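Notebook, October, Saturday, 7:40 am

Came in early to score the second batch of the Wolbachia crosses before the incubator gets opened for everyone else's vials. Coffee first, then the counts, then this. I am writing it down while I am still annoyed, so read it with that in mind.

Background for whoever picks this up: the claim we are testing is that the Collholm line shows weak cytoplasmic incompatibility when infected males are young, and almost none when they are older. The Collholm people think the bacterium loses its grip on sperm as the male ages. That is a known pattern in other lines and I have no quarrel with the general idea. My quarrel is with how fast we all decided our first batch agreed with it.

First batch, old males: hatch rate looked nearly normal. Everyone was pleased. But look at how the plates were set up. The old males were caged with females from the Ternholm stock, and the young males with females from our own uninfected line. So age of male and source of female moved together, and we can't pull them apart. I said so at the time, not loudly enough.

Second batch fixes that. All females are Ternholm, all collected as virgins within the same window, one pair per plate. 17 pairs per arm, four arms: young infected, old infected, young cured, old cured. I scored 1,850 eggs altogether. Of those I threw out every plate with a dead female or fewer than ten eggs, which left 1,655. I wrote the cutoff on the whiteboard before scoring, and it stayed where I put it.

What I see so far: young infected males give a clear drop in hatch. Old infected males also give a drop, smaller, but nowhere near gone. The old cured males are a bit worse than the young cured ones, so some of what we have been calling incompatibility in old males could be plain old age. Nothing to do with bacteria.

So the "almost none" result from the first batch is probably a female effect, or luck. I can't say which. I don't trust either batch enough to put in a figure. 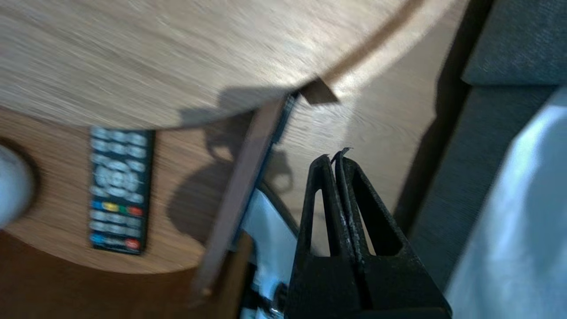
Problems with my own data, before somebody else finds them:

I scored the plates knowing which arm they were from. The labels were on the lids in my own handwriting. Brown unhatched eggs are easy to call, but the pale ones with a torn end are a judgment, and I know which way I was hoping they'd go. Needs a rescore by someone else from coded plates.

The cured line has only been off antibiotic for two generations. I would want more before I believed it as a control. Tetracycline does things to mitochondria, and slow flies that mate badly would look just like what I got in the old cured arm.

Unfertilized eggs. I did not check a single female for stored sperm. A plate with zero hatch could be full incompatibility or a male who never bothered. There are three such plates, all in the young infected arm, and they do a lot of the work. Take them out and the gap between young and old shrinks to something I wouldn't bet lunch on.

Infection status. PCR on the fathers came back positive for every infected male, good. But the gel says present or absent and we are making an argument about how much. We need qPCR on testes, and the kit we have (Cetulent) gave a standard curve last month that I would be embarrassed to show. Two of the dilutions came out in the wrong order. Could be my pipetting. Try again with fresh standards before blaming the kit.

Also the temperature. The Darko logger in the incubator has the top shelf creeping over 30 for part of one night. Heat knocks down Wolbachia density in a lot of lines. The old males were on the top shelf, of course. I have no idea how long is long enough to matter in this line and neither does anyone I asked.

11:15 am. Went back and recounted four plates blind-ish, lids swapped for blank ones and shuffled. Two matched exactly, one was off by one egg, and one was off by six. The one off by six had dried at the edge and the agar had pulled up. I'm leaving both counts in the sheet, in separate columns.

To do:
dissect spermathecae from any female still alive on a zero plate
move old males to the middle shelf, logger next to them
new standards, run in triplicate
coded lids for batch three
ask Ternholm whether their females were ever infected and cured, their sheet doesn't say

Please don't put the first batch hatch plot on the group slides yet.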